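Two-Handed Cushion Placement from Demonstration
Project report, Mac an tSaoi Lab, Vuscombe

1. What we set out to do

Our proposal promised a humanoid that could tidy a living room. The report covers one cushion. The reduction in scope happened in October, when we found out how long it takes to teach two arms to agree about anything.

The narrower question is still a decent one. A cushion is soft, has no handle, and changes shape as soon as it is touched. A policy trained on boxes tends to treat it as a badly made box. We wanted to know if a policy trained only on teleoperated demonstrations could pick up a square cushion with both hands and set it on a sofa seat, and whether adding wrist torque to the camera input made any difference.

2. Data

We recorded 551 demonstrations and kept 500. Most of the rejected ones were operator error, meaning us. Each demonstration starts with both arms lowered and ends when the hands have let go and backed off. Operators were told to grip from opposite sides and avoid pinching the corners, a rule we added after reviewing the first batch and discovering that we each had a personal cushion style.

All the data was collected in our furnished test room, known in the lab as Dullville. The head camera view was resized before training. Joint positions and wrist torques were logged alongside it.

3. Method

We trained 2 policies on the same 500 demonstrations. The first, Serirport-V, sees the head camera and joint positions. The second, Serirport-VT, also gets torque. Both predict short chunks of motion for the two arms together. An earlier version predicted each arm separately and we dropped it quickly - the left hand would commit to a plan the right hand had not been told about.

4. Results

Serirport-VT did better, mostly in the lift. Without torque, the policy often closed its hands until the cushion looked held, then raised its arms and left the cushion behind. With torque it kept squeezing a little longer before moving. Placement was about equally mediocre for both, and neither learned to care which way up the cushion landed.

We logged 13 failures with the torque policy. The largest group came from the cushion rotating between the hands during the carry, so that one edge rode higher than the other and the release went crooked. Two-sided squeezing gives good support and very little say over tilt. Training on demonstrations with more deliberate wrist correction would be the obvious next step, along with a second cushion, if the budget allows for such luxury.

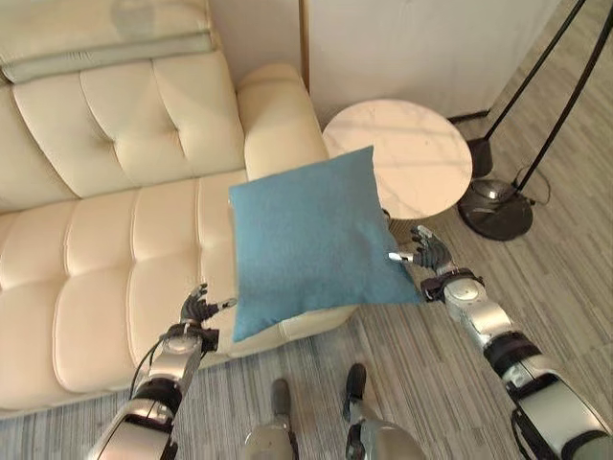
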